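How Does a Photo Booth Print Your Picture So Fast?

I love photo booths. You squash in with your cousins, pull the silliest face you can, and then a strip of pictures drops into a little slot while you're still laughing. I used to think there was a tiny artist in the back! So I went and found out what goes on in there, and it's even better.

First, the camera. It sits behind a window, right about where your eyes go. When the countdown gets to zero, a bright flash goes off and the camera saves your face as millions of tiny colored dots.

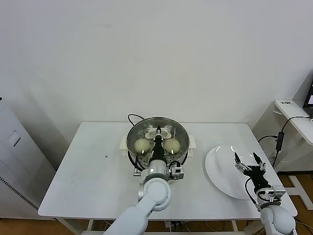 Shivam Bajpai wants to know why everybody blinks in the last picture. Good question, Shivam! Your eyes shut all by themselves when a bright light surprises them. By the last picture you know the flash is coming, so sometimes you blink early — try looking just beside the light.

Next, the computer lines up your pictures in a strip. It can add a border too, or the name of the birthday kid. My strip from the Sterkach summer fair in July had a row of pineapples along the bottom. 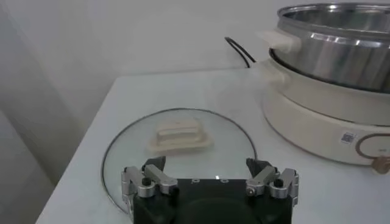 Then comes my favorite part, the printer. Lots of booths don't use wet ink at all. They use a long ribbon coated with color, a bit like a roll of very thin plastic wrap.

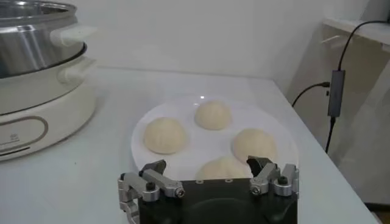 Reading time: 2 minutes

The printer warms up the ribbon in teeny spots, and the color moves onto the paper. It does yellow first, then a pinkish red called magenta, then a greeny blue called cyan. Mix those three and you can make your hair, your socks and your tongue!
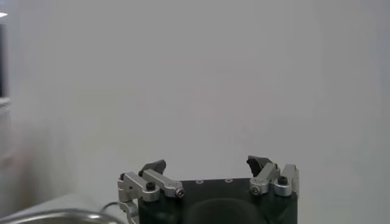

Last of all, the printer adds a clear layer on top, like a raincoat for your picture. Sticky fingers can't smudge it so easily then. I have 39 strips in a shoebox at home, and the one with my dog Pal is still as bright as ever (he looked the wrong way in every single shot).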